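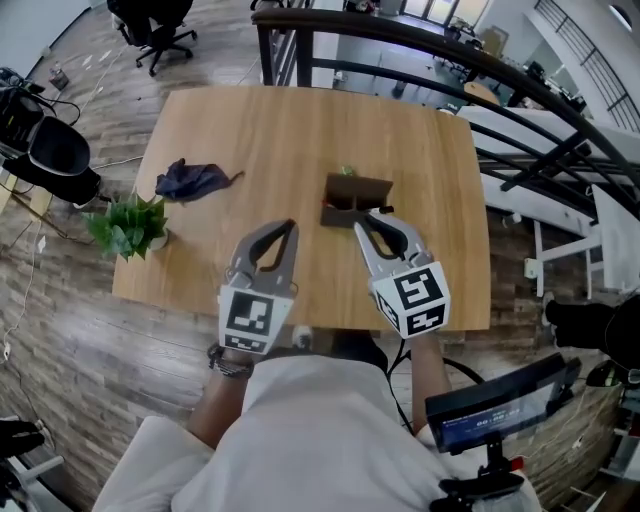
The Cellosov 40 travel pack: a summer on the Altcombe coast path

I bought this pack in June, two days before we set off along the coast, and I'd normally tell anyone not to do that. New bag, long walk, sore shoulders! But my old one had lost a buckle and the Cellosov was on the shelf in Jusau for less than I'd feared, so off it went with me.

First, the good stuff. It opens all the way round like a suitcase, so you can get at your socks without tipping everything onto a hostel floor. The hip belt is lovely (properly padded, and it stays where you put it), and I did 7 days of cliff path with hardly a grumble. It also went under the seat on the little bus to Ung, which my old pack never managed.

Now the moans. The water bottle pocket is far too shallow, and I lost a bottle down a very steep bit of headland on the second morning. The rain cover is sold separately, cheeky at this price. And the zips are stiff, especially the one on the lid, though mine has loosened up a fair bit with use.

Size-wise, it took a week of clothes, a light sleeping bag, a wash kit and a paperback of 627 pages that I carried the whole way and never opened. I wouldn't want it any fuller than that. If you're camping, get something bigger.

Would I buy it again? Yes, for hostels and guest houses, and I'm already eyeing up the inland route for next time. Four stars, and it would be five with a deeper bottle pocket.

Reviewed 30 Jan 2026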